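Print this page | E-mail this page

Drumville Evening Programme
Room Acoustics for Small Venues
Handout 4: Screens, soft furnishings and the limits of both

Revised Jul 17, 2023. Replaces the version given out in March.

4.1 Scope

Handout 3 dealt with reverberation in the empty room. This one deals with what happens when movable items are brought in: tables, cloths, curtains, folding dividers. The treatment is confined to rooms with a flat ceiling and parallel walls. The Pladton hall, with its pitched roof, is left to Handout 6.

4.2 Absorption and blocking

Two quantities are often confused. Absorption is the share of sound energy that a surface does not send back into the room. Blocking (transmission loss) is the reduction in level between one side of a barrier and the other. A heavy plastered wall blocks well and absorbs very little. A thick curtain absorbs fairly well at high frequencies and blocks almost nothing.

The absorption coefficient runs from 0 (full reflection) to 1 (an open window). It depends on frequency, and a single quoted figure is of little use unless the frequency is given with it. Multiply the coefficient by the surface area to get the absorption in square metres. Add the surfaces together, then apply Sabine's formula as in 3.5:

T = 0.16 V / A

where T is the reverberation time in seconds, V the volume in cubic metres and A the total absorption in square metres. The Melnychuk rehearsal room has a volume of 800 cubic metres. If A is 128 square metres, T is one second.

4.3 Wavelength and size

Take the speed of sound as 340 metres per second. At 1,000 Hz the wavelength is 34 cm; at 100 Hz it is 3.4 m. A barrier casts a useful sound shadow only when it is large compared with the wavelength. Low notes therefore bend round a screen that stops much of the high end. Speech heard from behind a solid screen sounds dull for the same reason: consonants are lost before vowels.

4.4 Folding dividers

Three points decide how a divider behaves.

Mass. A solid panel gains up to 6 dB of blocking for each doubling of its mass per unit area. Open woven panels have many small air paths, and the mass rule does not apply to them. They should be treated as visual screens unless a measurement shows otherwise.

Gaps. Sound passes over the top, under the bottom edge and through the hinge lines. A gap of 10 mm under a heavy panel can undo most of the benefit of its weight.

Angle. Panels set at an angle to one another stand up better and, if solid, spread reflections. A flat run of hard panels parallel to a bare wall may produce flutter echo. Clap once and listen for a buzz.

4.5 Table coverings

A thin cotton cloth laid directly on a hard table top adds negligible absorption below 900 Hz. It does reduce the noise of cups and cutlery at source, often the more useful effect in a café. Felt under the cloth improves both. The Gritwood survey sheets list covered and uncovered tables separately, and students should keep to that layout.

4.6 Exercise

Using the Melnychuk figures, find the new value of T when a further 32 square metres of absorption is added. State which assumptions in Sabine's formula are least safe once tall screens divide the floor.

H. Hellwig

Comments (3)

Loan Nghiêm: In 4.4, is the 6 dB per octave as well as per doubling of mass?

Henrike Hellwig: Yes, in the mass-controlled region. It fails near the coincidence frequency. See Handout 5.

Reader: I get 0.8 s for the exercise.

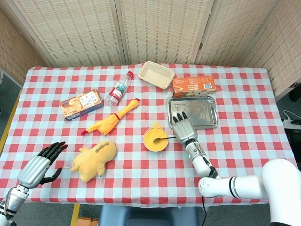
Fig. 4.1. Folding divider with woven panels behind a table with a checked cloth.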